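Section 7. Setting Up Lockdown Alerts

This section covers the alert side of Bruma. Before you begin, the base station must be powered on and the staff list imported (Section 5). You need an account with the Site Manager role. If your building has more than one base station, complete every step on the first one before you move to the next.

7.1 Before you start

Tell the front office and your local police dispatch that you will be working on the alert system. Leave the system in Setup mode until you reach 7.5. In Setup mode, the wall buttons light up and log each press, but no messages are sent outside the building.

CAUTION: Setup mode also blocks real alerts. Do not leave the system in Setup mode while students are in the building unless another way of calling a lockdown is in place and staff know how to use it.

7.2 Naming rooms and zones

1. Sign in and open Site, then Rooms.
2. Select Add Room. Enter the room name as it appears on the sign outside the door. Do not use the teacher's name.
3. Choose a zone. Most schools use one zone per wing, plus one for the gym and cafeteria.
4. Enter the nearest outside door number. This is sent to dispatch with every alert.
5. Save, and repeat for each room.

Note: Room names can have up to 30 characters. Longer names are cut short on the wall panel but show in full in the log.

Note: Portable classrooms need their own zone. If they share a zone with the main building, the hallway message will play in them as well.

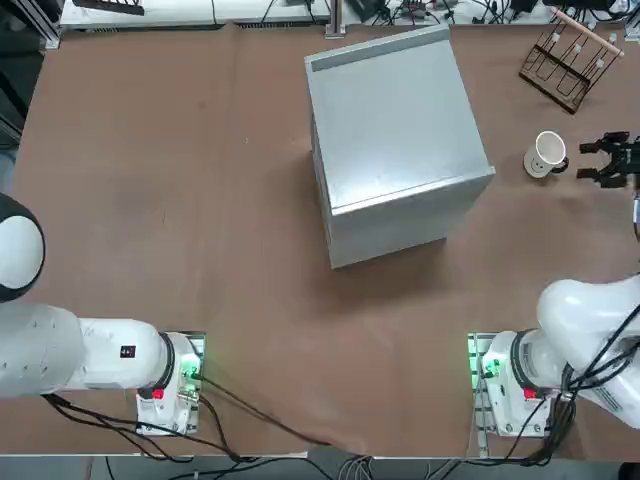 Figure 7-1. Covered worktable with two white arms mounted along the near edge.

7.3 Pairing the wall buttons

Buttons are paired one at a time. Each button must be within 100 feet of a base station or repeater. Brick and block walls shorten that distance.

1. Open Devices and select Pair Button.
2. Remove the back cover of the button and pull out the battery tab.
3. Hold the button down until the light blinks blue, then let go.
4. Wait for the serial number to show on the screen. Check it against the number inside the cover.
5. Assign the button to a room and replace the cover.
6. Press the button once. The light should turn solid blue and the press should show in the log.

If the light blinks yellow, the signal is weak. Move the button or add a Punder repeater (Section 9). If there is no light, replace the battery and start again from step 2.

CAUTION: Do not mount a button where a student can reach it by accident, such as beside a light switch or behind a door that swings open against the wall.

7.4 Choosing who gets the message

There are three contact groups: Staff, District, and Dispatch. Staff is filled in from your imported list. You add the other two by hand.

1. Open Alerts, then Contacts.
2. Under District, add at least two people. One should be someone who does not work in your building.
3. Under Dispatch, enter the number your police or sheriff's office gave you for alarm calls. Do not enter 911.
4. Select Send Check Message. Each contact gets a text asking for a reply.
5. Review the list the next morning. Anyone without a check mark has not replied.

Substitutes are not in the imported list. Give them access with a day pass from the front office screen. Day passes expire at midnight.
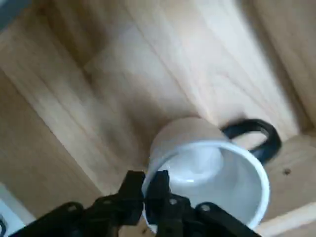 Figure 7-2. White mug with black handle.

7.5 Running the first test

Run the first test when the building is empty of students. You will need one person at the base station and one walking the halls.

1. Switch from Setup to Test. The panel border turns orange.
2. Press any wall button and hold it until it clicks.
3. Listen for the hallway message in every zone. Mark any zone where you cannot hear the words clearly.
4. Enter your code to end the test.
5. Print the log and keep it with your drill records. State rules differ on how long these must be kept.
6. Switch from Test to Live.

Error 562 means that the message was sent but Dispatch did not confirm it. Call the dispatch office and check the number before you switch to Live.

For help with this section, contact Drullemach support and ask for the schools desk. Have your site code and base station serial number ready.

Section 7 last revised December 17, 2021. Reviewed by Ornella Negri.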